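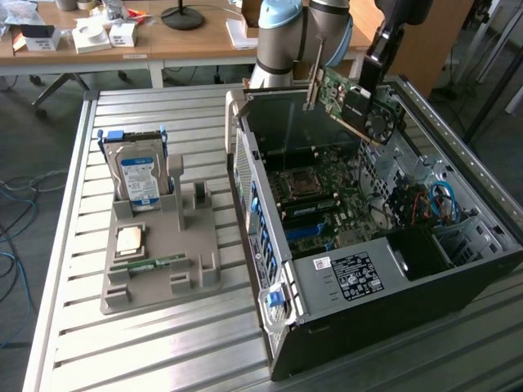
Benjamín Ledesma wrote in to ask why anyone would take a perfectly good office tower apart just to put it back together, and I have been grinning about it ever since. Because it's fun, Benjamín! Because you get to see where everything lives!

I've been on an old-desktop kick since September and I don't see it ending. These black business towers are such a pleasure to work on. Lay one on its side, take off the side panel, and the whole machine is there in front of you like a little town seen from a hill. The power supply has its own corner, the drives have theirs, the memory slots are right where your fingers want them. And the blue bits! Whoever decided that the parts you're meant to grab should be blue deserves a cake. I've opened plenty of cases where every latch was the same gray as everything around it, and I poked at the wrong thing for ten minutes each time.

My order for stripping one down is always the same. Graphics card first, as it sticks up and gets in the way of everything else. Then the hard drive in its caddy, then the memory, and the processor last of all. Going back in, I reverse it. I used to do the card early on the way back (it's the exciting part, I couldn't help myself) and then I'd be fishing around underneath it with two fingers, muttering.

The card does need a bit of patience. Line up the metal bracket with its opening at the back before you think about the slot, lower it straight, and press evenly along the top edge. If it feels wrong, lift it out and start over. I once leaned on a card in my old Zavano for a good long while before I noticed that a cable had wandered under it. No harm done, but my ears were red.
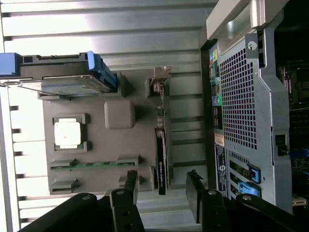
Carrasco thinks I make too much of drive caddies, and that four screws and a bracket did the same job for years. Well, sure, they did! They also rolled under my bench for years. I must own 1000 of those tiny screws and never the one I need. With a plastic caddy you flex it, the drive pops in, you slide it home and it clicks. I will defend that click to anyone.

I'm also very fond of a case with a handle. It sounds like nothing until you've carried a tower down two flights of stairs hugging it like a wet dog. My Skanano has no handle and a sharp rear edge, and I have a scar on my thumb to show for it.

Oh, and look at your ports while you've got the back of the thing in view. All those colors! Pink for the microphone, green for the speakers on most of them, and I still love that you could set up a whole desk by matching like a kid's puzzle. Blow the dust out of the vents at the same time. You'll be surprised how much comes out (do it outdoors, please, I learned that the hard way).

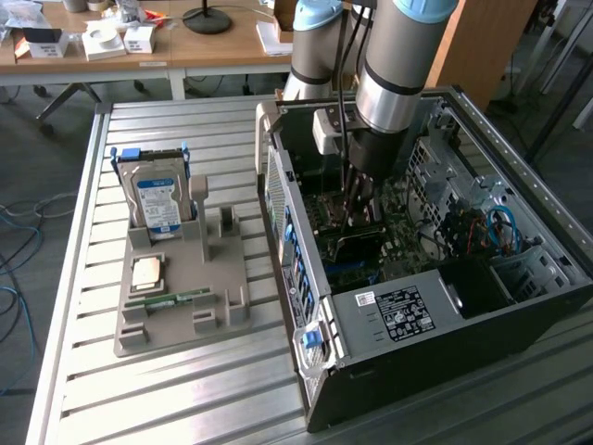

Filed under: A Place for Every Part

I've come around completely on giving each part its own spot. For the longest time I used a dinner plate and an egg carton from the Tresstead market, and it worked until the day I bumped the plate. A tray with a groove for the memory, a pocket for the processor and a slot where the drive can stand on end is so much nicer. You look over and you know at once what's still out of the machine.

If you're making one yourself, leave finger room at both ends of the memory groove. My first try held the stick so snugly that I had to tip the whole tray over to get it out. And make the processor pocket a true square with a little depth to it, so the chip sits flat and you can pick it up by the edges.

Next up is cable tidying, and I have opinions about twist ties. Tell me yours in the comments, I'm going through a bag of 200 and would love to hear I'm doing it wrong.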